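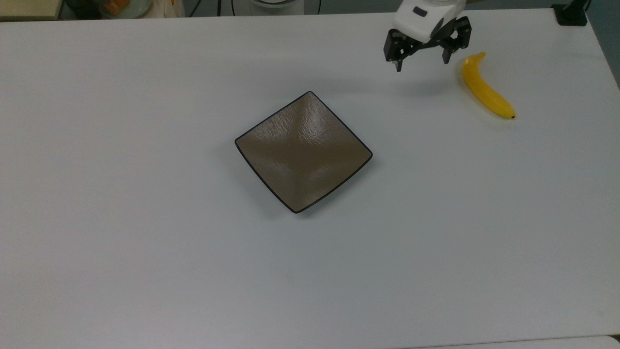 3 June 2018

My mother never wrote a recipe down in her life, and I have spent most of this spring wishing she had. I've been trying to get her adobo right since April (chicken, never pork, she was very firm on that) and I've now made it so many times that my husband has started asking, ever so politely, whether we might have an omelette.

The trouble is the vinegar. Mum used whatever the shop in Pludthorpe had in, which in those days meant malt, and I grew up thinking that was how it was supposed to taste! Then I went to supper at the Dela Peña house when I was 27 and had it made with cane vinegar, and it was so much softer and rounder that I came home feeling quite disloyal for having thirds. So which one do I make? I've tried one, then the other, then half and half, and the half and half was horrible, please don't bother.

In the end I rang Bienvenido Mercado, who lived two doors down from us all through my school days and ate at our table more often than some of my cousins did. He's 62 now and still talks at a hundred miles an hour. He told me straight away that I was stirring too soon. You put the vinegar in and you leave it alone until the sharp smell has gone, and only then are you allowed near it with a spoon. He also said Mum put in twice the garlic she ever admitted to, and a bay leaf for every person eating, and that she once sent him home for turning the heat up.

I did it his way last night, with the malt. Thirty minutes with the lid on, then the lid off until the sauce went dark and sticky round the edges, and I stood there in the kitchen with the window steamed up and it smelt so exactly like coming in from school that I had to sit down for a bit.

It still isn't quite hers. A touch too salty, I think, and I'm going to use fewer peppercorns next time because my youngest bit into one and made a great performance of it. But there were no leftovers, and I've got more chicken thighs in the fridge for tomorrow, so the omelette will have to wait.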